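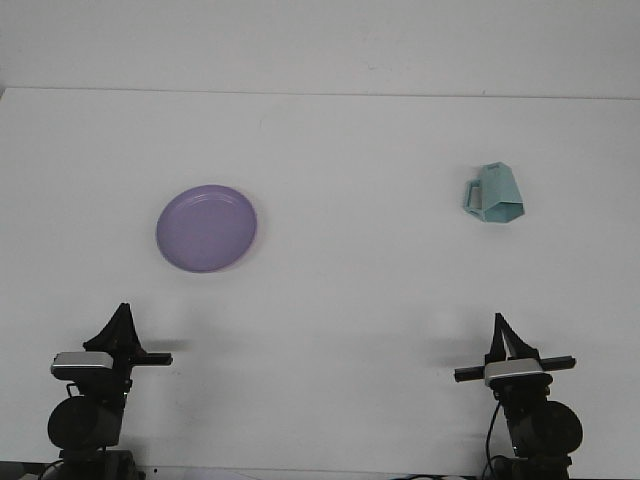

A lavender-purple plate with a raised rim, on a white tabletop.

Search this site Enter keywords

My grandmother's suppers began with an argument over dishes, and I suspect most good ones do. When I visited Elżbieta Wilczyńska in March, she had 85 plates stacked along her hallway in Dralska, hardly two alike, and she would happily tell you where each one came from (mine was a wedding present from a cousin she never much liked!). We ate dumplings, talked until dark, and I washed up.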